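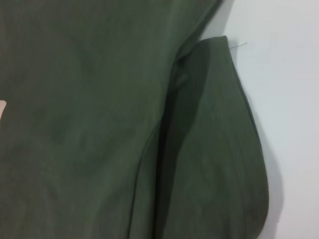 Foron is looking for people to sit in a dark room in Markau and tell us whether a film looks any better on the new disc than it did on the old one. We suspect that a lot of the time it doesn't. Every reissue arrives with a sticker saying the picture has been restored, and every second review repeats the sticker. We'd like to know what viewers see when they haven't read it. Explosions are no help, since everybody's explosions look fine. Give us something dull, like a dark olive-green cloth with a few soft wrinkles in it, where a poor transfer turns the shading into one flat smear and an over-sharpened one makes it look like tree bark. If you are the sort of person who notices a sleeve in the background while the hero is talking, please read on.

## What we are asking you to do

You will watch pairs of clips from films that have been released on disc more than once. One clip comes from an older edition and the other from a newer one. Some pairs are the same edition played twice. We won't tell you which pairs those are, and we won't tell you afterward until the whole thing has been written up.

After each pair you fill in a short form. Which did you prefer, if either? What made you prefer it? Would you pay for it again? "No difference" is a perfectly good answer and you can give it all evening if that's what you see. Nobody will nudge you.

There are 4 sessions, each starting at 7 p.m. and lasting up to three hours with a break. They run through February. You need to come to all of them. We know that's a nuisance. Last time we let people skip and ended up with a pile of forms that couldn't be compared with each other, and we published nothing, which is an expensive way to spend a winter.

## Who we want

- Adults who watch films at home fairly often, on disc or otherwise
- People with normal or corrected eyesight (bring the glasses you watch TV in)
- At least a few people who think all of this is nonsense

That last item is serious. The previous group was almost entirely collectors, and collectors have already bought the new edition. They have a reason to like it. I own far too many versions of the same films myself, so I'm not throwing stones, but I wouldn't trust my own form either.

## Who we don't want

- Anyone who works for a disc label, a store that sells discs, or a company that makes players or screens
- Anyone who has been paid to review a home release in the past year
- Anyone hoping to come along and explain aspect ratios to the rest of the group

If you're unsure whether you fall into one of these, ask before you apply. 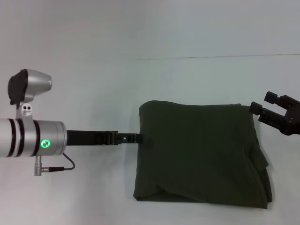 Hilkka Aaltonen wrote in after our first notice to say that a test like this proves very little: people don't buy a reissue for the picture, they buy it for the commentary track, the deleted scenes and the booklet, and a blind test throws all of that away. She also thought that clips are unfair, as a transfer that looks nothing special for a minute may be much easier on the eyes over a whole film.

I think she's right about the second part, and we have changed the plan. The final session is now one complete feature, shown once, with half the room's forms covering the first hour and half covering the rest. It's a compromise and I don't love it. On the extras I'm less convinced. If the commentary is what people are buying, the sticker should say "new commentary" and leave the picture out of it. Still, there is now a page on the form where you can say what you look for in a reissue, and you can use as much of it as you like.

## Money

We pay 400 for the full set of sessions, after the last one. Nothing is paid for a partial set unless you're ill, and then we'll work it out. Travel within Markau is on you. Coffee is on us, and I make no claims for it.

You'll want to know who is paying. The discs are being lent by Flultov, who release some of the films in question. They don't choose the clips, they don't see the forms, and they've agreed in writing that we can publish whatever comes out. I would be suspicious of that arrangement if I were reading this, so the agreement will be on the table at the first session for anyone who wants to look at it. The screen is our own. The write-up will go in *Pop*, at whatever length the editor lets us have; the last figure I heard was 800 words, and I am still arguing.

## How to apply

Send a short email to the Foron office with the subject line "Disc test." Tell us:

1. The last film you watched at home, and on what
2. Whether you have ever bought the same film twice, and whether you were glad you did
3. Any evening commitments in February that could get in the way

No résumé, please, and no list of your equipment. We'll answer everyone, including the people we turn down, though it may take us a while. If you applied to the earlier round and heard nothing, that was our fault, and you're welcome to try again.

Places are given out by drawing names from everyone who qualifies, so a long and brilliant email won't improve your chances. Parking behind the building closes at 10 p.m. and the gate is locked on time.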